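Ticket: cutlery tray sorting, pack-out table
Location: Brodthorpe
Status: open, spiritually closed
Logged by: Soo-ah Ban

Problem: utensils will not stay in the compartment they were assigned. Reported in November, again after lunch, and again by me, to myself, at 4 p.m.

The order for Stenstead is 200 sets and each one starts with the blue tray. The orange pieces go in upright-ish, business end away from you. The plastic bag goes to the customer too, so leaving it in the tray while sorting is permitted, though it does slide over everything like a cat on a newspaper.
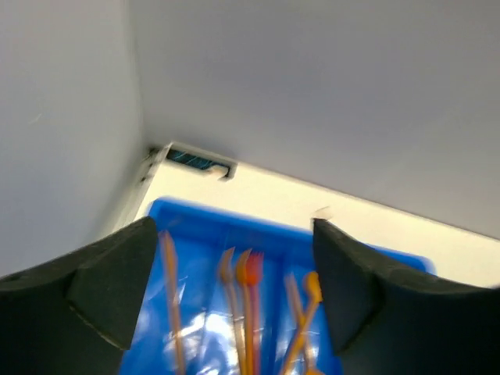 Barbieri replied that the bag should come out first, that this was in the sheet, and that the sheet has been pinned up since the Zitville order. I have read the sheet. It has 12 steps and the bag is in step 2, under a coffee ring.

Tried so far:
- Bag out first. Fine, yes, better.
- Tray pushed to the back left corner. Stays put, now farther to reach.
- One piece at a time, with the rest kept clear of it. Slow. I did 70 like this and aged accordingly.

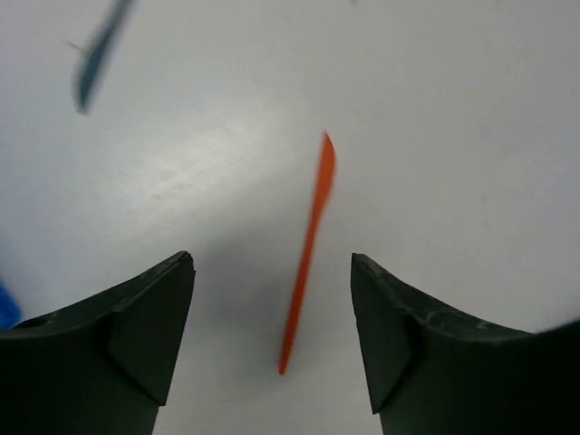 Thin orange utensil on the white tabletop, blue-teal one farther back.

Remaining issue: the chopsticks lie at whatever angle they please and the spoon has claimed the middle. Barbieri says diagonal is acceptable if they're inside the partition. I would like that in writing, away from the coffee.
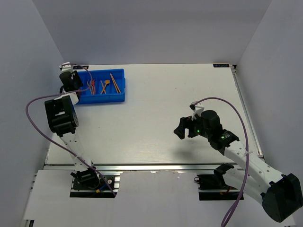
Tray at back left: chopsticks in the right-hand compartment, small orange spoon in the middle.

Next step: reprint the sheet. Leaving this open until Stenstead signs off on diagonal.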